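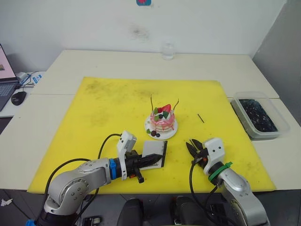 Training bench at the Brarner workshop: two arms, a small card and a toy cake on a plate.

About Brarner

Brarner is a contract assembly and packing company. We put together small goods for other firms: gift sets, table decorations, hobby kits, and short runs of wired parts for lamps and display units. Most orders are too small or too varied for a full production line, and for most of our history every piece was placed, turned, checked and boxed by hand.

The company began as the packing department of Kravets, a wholesaler of party and kitchen goods, and became a separate business when the wholesaler moved its warehouse. Kravets remains a customer. The workshop, the stores and the office share one floor, and staff in all three are employed on the same terms.

Automation in the workshop

The workshop has 2 training benches, each fitted with a pair of robot arms. They are used to teach the arms tasks taken from our own order book, such as holding a card beside an item on a plate or picking up a short length of wire. The programme that covers this work is called Stosadeck. It is run by our own assembly staff together with Ditix, the firm that supplies the control software and attends the workshop each month.

A task is considered for Stosadeck when the people who do it by hand put it forward. The bench team then sets the items out, guides the arms through the movements and keeps a record of each attempt. A task that cannot be done to our usual standard goes back to the hand benches, and the record is kept in case it is tried again. Several tasks have gone back in this way, including ribbon tying and all work with tissue paper.

What changes for our staff

The company employs 8 assemblers, the same number as before the programme began. Their working day has changed in a number of respects, and applicants should be aware of them.

Repeated fine work is now shared out. Before the programme, an assembler might sort or place small parts from the morning break until the end of the shift. The rota now limits this kind of work to half a shift, and the remaining time is spent on finishing, checking, packing or bench work.

Bench work is a recognised role. Assemblers who guide and correct the arms are trained during paid hours and receive the bench allowance on every shift for which they are listed. No earlier experience with computers or machinery is asked for. What matters most is knowing the goods: which way up a part should sit, how firmly it may be held, and what a poor one looks like.

Decisions about quality stay with people. An arm may place a part, but an assembler signs the box. The name on the packing slip is that of the person who checked the order, and that person may stop a bench at any time without asking a supervisor.

Records made at the benches show the work surface, the parts and the arms. They are used to improve the handling of parts. They are not used to measure the speed of individual members of staff or in yearly reviews, and this is written into the staff agreement.

Some of our assemblers have chosen not to take up bench work. Their pay grade and hours are unaffected, and hand assembly remains the larger part of what we do.

Small parts and wire

Work with wire is the newer part of Stosadeck. The pieces are short and light, and no two of them lie on the mat in quite the same way. One may be nearly straight while its neighbour has a bend in it, and the stripped ends fray. Our assemblers allow for this without much thought, but an arm has to be shown it many times over. Pieces are set out at different angles between attempts so that the arms do not learn a single position only.

Wired parts for customers are still made up by hand. Any change to this will be discussed with the assemblers first and then with the customers concerned.

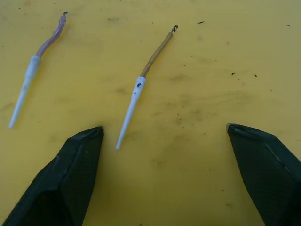
Visits and enquiries

Customers may visit the workshop by arrangement, and school and college groups are received each September. Visits start at 10 am in the front office and include time at the hand benches and at one of the training benches. Groups are limited to 8 people. Flat, closed shoes should be worn, and long hair tied back.

Vacancies for assemblers and stores staff are listed on the Work With Us page. Questions about the staff agreement or the Stosadeck programme should be sent to the office through the contact form.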